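Can a Robot Do My Chores Yet? Your Questions, Answered
Last updated 2019-06-11

We get a lot of mail at the Herkon home help desk about robots, and most of it comes down to the same handful of questions, so Glenys Tomoana and I sat down with a pot of coffee and tried to answer them properly. Please do keep writing to us – we enjoy these letters more than you would think.

Is there a robot I can buy today that will tidy my house?

Not the whole house, I'm sorry to say. You can buy a machine that vacuums the floor, and you can buy one that mows a reasonably flat lawn, and both are good at what they do if you pick up the socks and the garden hose first. Picking up the socks is still your department. A machine that rolls around the room only has to avoid things, and avoiding things is a good deal easier than taking hold of them and putting them where they belong.

But I saw a video of a robot folding towels. Was it fake?

Probably not! The question to ask is how long it took and whether the video was sped up (look for a little "x" and a number in the corner). It also helps to know who set out the towels. A robot that has practiced with one stack of square towels may be completely lost when you hand it a fitted sheet, and so am I, to be fair.

What about shops and factories? Aren't robots everywhere there?

In some of them, yes, and for a long time now. Gearóid Buckley runs the packing floor at Postma, where an arm puts jars into trays all day, and he is very fond of it. The jars arrive in the same spot, facing the same way, at the same speed. When they changed to a jar with a narrower neck, he and the installer spent 2 days getting everything lined up again. A kitchen changes more than that between breakfast and lunch.

Why is clearing a table so hard?

This is my favorite one, so forgive me if I go on a bit. Think about what you do when you put a pen back in its cup. You see the pen, you know it will roll if you bump it, you pinch it somewhere near the middle, you turn your wrist so it points down, and you let go over the opening. You do all that while talking to your sister on the phone. 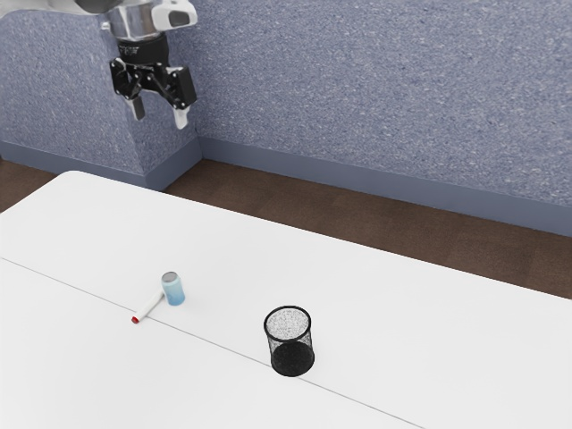 A machine has to work out each of those steps, and a small mistake early on gets carried through to the end. If it grips the pen a little crooked, the pen comes down on the rim of the cup. If it swings too low on the way, over goes whatever was standing next to it. Wiebke Janssen, who teaches robotics evening classes at Mirnetti, has her students try it in simulation first, where a knocked-over can costs you nothing but a restart. One of her groups ran the same pick-up 900 times before they moved on to a real arm, and then they found that real tables are shinier than they had planned for.

So should I wait, or buy something now?

If you want clean floors, I wouldn't wait. If you want somebody to empty the dishwasher, please don't spend your savings on a promise. Ask to see the machine work in a room like yours, with your kind of clutter, and ask what happens when it drops something.

Will you tell us when that changes?

Of course. We look at what's new every December, and Glenys keeps a list of chores that readers would most like to give away. Ironing is well ahead at the moment, with the litter box close behind. Write in and add yours.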